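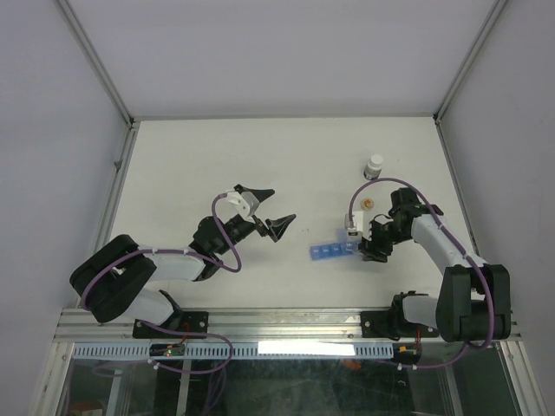 Blue organizer, white table

24 June 2020

I have been putting off the small parts drawer since we moved to Flivedcombe, and this week I finally dealt with it. It was one deep drawer with everything in it. Picture hooks, fuses, pencil stubs, spare buttons, the little bags of screws that come with shelves, two tape measures, keys that don't open anything in this house.

A white surface is good for this kind of job. I used to sort on the brown kitchen table and small dark things disappeared into the grain. On white you can see a washer from across the room. You can also see every crumb, so wipe it down first or you will end up sorting those too.

I went with a blue organizer. I looked at a clear one from Peixoto that cost more, and a gray one that would have matched the shelves, but the blue is easy to spot when I'm looking for it and it was the right length for the drawer. Measure the inside of the drawer before you buy anything. Measure at the back as well as the front. Mine is narrower at the back by a quarter of an inch, and I returned one organizer last October for exactly that reason.

How I sorted

I took things out by the handful. Tipping the whole drawer out looks faster, but then you have a heap and no table left to work on. Each handful got split into keep, toss, and belongs somewhere else. The last group was the biggest. Most of the pens went back to the study, the batteries went to the hall closet, and the buttons went in the sewing box where they should have been all along.

What stayed:

Screws and wall anchors
Picture hooks
Fuses
Felt pads for chair legs
Rubber bands
Short pencils
One tape measure (the other one was missing its first inch)

I did count the Allen keys, just out of curiosity. There were 13. I kept a set that runs from small to large and put the rest in the metal recycling. The mystery keys are in an envelope with the date on it, and if no lock turns up by Christmas they go too.

Felt pads are the one thing I buy on purpose. I got a box of 600 from Zernik a while back, far too many, and the box would never have fit in the drawer. I put a couple of sheets in the organizer and the rest on the garage shelf. I'm doing it that way with most things now. A small amount goes where I use it and the bulk stays somewhere else.

The whole job took over 60 minutes, and a good part of that was walking things to other rooms. If I were doing it again I'd put a basket on the floor for the strays and make one trip at the end.

Labels

I'm not labeling it yet. Last time I labeled everything on the first day and half the labels were wrong inside a month. I'd rather use it for a few weeks and see what ends up where. The rubber bands are already in the wrong spot. They need to be at the front, and they're sitting behind the fuses, which I touch maybe once a year.

When I do get to it I have a roll of Tetus paper tape that peels off without leaving glue behind. I write on it with an ordinary pencil. Marker looks nicer but it soaks through.

One thing I'd change is the height. The organizer sits low and the drawer is deep, so there is a good 2 inches of air above it. I may put a shallow tray on top for the flat stuff, sandpaper and spare drawer liner mostly. Or I may leave it alone, because a second layer is how the last drawer got out of hand.

Next up is the cabinet under the bathroom sink. I opened it this morning and closed it again.

Filed under: house, drawers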